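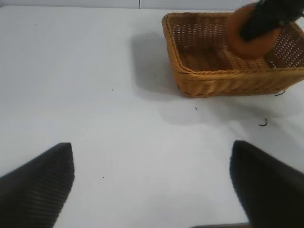 A white tabletop with a matte finish.

DOOLAN — Nestuvell will reopen its furniture showroom on Trostari Street this April after moving out of the building it has used since 1954. The new space is on the ground floor of the former Stolia warehouse, four blocks from the old address, and has 2,000 square feet of display area.

The showroom will carry the company's full line of tables, desks and shelving for homes and small offices. Customers will be able to order tabletops in custom lengths at the front counter and pick up finished orders at the loading door on the east side of the building.

"The old place had stairs at both entrances, and people were carrying table legs down them in the rain," said Stamatia Kyriakidis, general manager of Nestuvell. "We wanted one floor, a real parking lot and a door wide enough for a dining table."

Repair and refinishing work will move to the same address. Until now, customers had to drop off furniture at a separate shop across town. Repair orders already in progress will be finished at the current shop, and customers will get a call when their pieces are ready. Claim tickets from the old shop remain valid.

All current employees are moving to the new location. The company is also hiring two delivery drivers and a part-time finisher. Applications are available at the front counter of the current showroom.

The current showroom will stay open through the end of March. Floor models that are not being moved will be sold at reduced prices, with no holds or layaway. Delivery is not included on floor models.

Once open, the new showroom will keep the same hours as before, with late closing at 8 p.m. on Thursday. Phone numbers and customer accounts will not change.

About Nestuvell
Nestuvell makes and sells tables, desks and shelving in Doolan. It began shipping outside the region in 2000.

Media contact: Stamatia Kyriakidis, Nestuvell, Doolan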